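# Learning by Feel

The first thing you notice at Kolto is how quiet it is. You'd expect a robot workshop to whir and clank, but most of the morning it sounds like a sewing circle. People sit at benches with a leader arm in one hand, a small copy of the big arm across the table, and whatever the hand does, the robot does too.

I got to try it! My job was the gear task, which everyone at the Halliday Street shop seems to have a grudge against. Pick up the small blue gear, carry it to the bare pin on the rail, lower it on, and get its teeth to settle in against the large gear next door. With my own fingers I could do it half asleep. Through the arm, I spent my first five tries nudging the thing around the table like a puck.

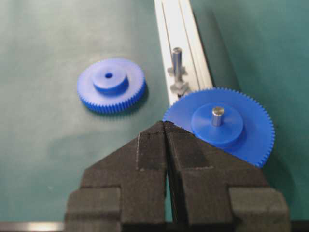

What gets you is the last bit of travel. The bore has to find the pin, and then the teeth have to find each other, and the second part wants a tiny twist that you don't know you make until you're asked to make it through a machine. My coach told me to stop staring at the hole and wiggle. She was right, and on my sixth go the gear dropped home and I whooped loud enough to turn heads.

Every try gets recorded, the clumsy ones included. The team had 287 good runs of the gear task when I arrived and wants 330 before training the next version. Across all the tasks the count stands at 2527, most of them done in sessions of 24 minutes, after which your wrist begs for coffee.

Kuteck, the outfit that builds the leader arms, is working on a handle that pushes back when the gripper touches something. I tried an early one. The pin came up through the handle as a soft bump, and I slowed down without thinking about it. I want one at home, and I don't even own a robot.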